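Robotics students teach an arm to clear the table

Students in the after-school robotics club at Løken are spending this term on a job most of them would like to avoid at home: picking things up off a table and putting them where they belong.

The project, which the club has named Fusto, uses a small white robotic arm fixed beside a wooden table. Students guide the arm through a task by hand, save the run, and use the saved runs to train a program that tries the same task without help. The club had 349 usable runs at the start of January and wants 800 before the spring meet at Cluradholm.

"The first month was mostly cables and loose screws," said Jingyi Ye, a junior who leads the software group. "Now we come in, pick a task from the sheet and run it until someone's ride gets here."

The club meets after classes and has the room until 8 in the evening. Members work in pairs, one moving the arm and the other setting out the objects and keeping the log. A run is thrown out if the arm bumps the table or if the person logging forgets to write down which object was picked.

Kheri Mwakalinga, a sophomore, wrote the task sheet. It sticks to everyday things of different shapes, and the layout changes between runs so the program does not simply learn one spot on the table. Tall, light objects have caused the most trouble so far. Flat ones come next – the gripper tends to slide over them.

Club adviser Wenche Sundqvist teaches physics at the school and helped the students apply for a grant of $2,889 from Brindonov, a local parts supplier. The money paid for the arm, a spare motor and a used computer. She said students wrote most of the application and will give a report on the spending in the spring.

"They had to learn to explain the project to people who don't care about robots," Sundqvist said. "Some of the early drafts were hard going."

A typical layout has objects spread over the whole table, with what looks like a toy carrot and a white cup toward the back, a green bowl in reach of the gripper, and a black remote control nearer the front.
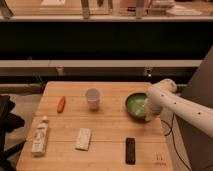 What happens at the meet

At Cluradholm each team gets a table and a set of objects it has not practiced with. The arm has to move as many as it can into a container in a fixed time, and no one may touch the controls once the clock starts. Buppha Sriwong, who handles the club's hardware, said the team will bring its own table clamps and the spare motor.

Students who want to join can still sign up with Sundqvist in the physics room. No programming experience is needed.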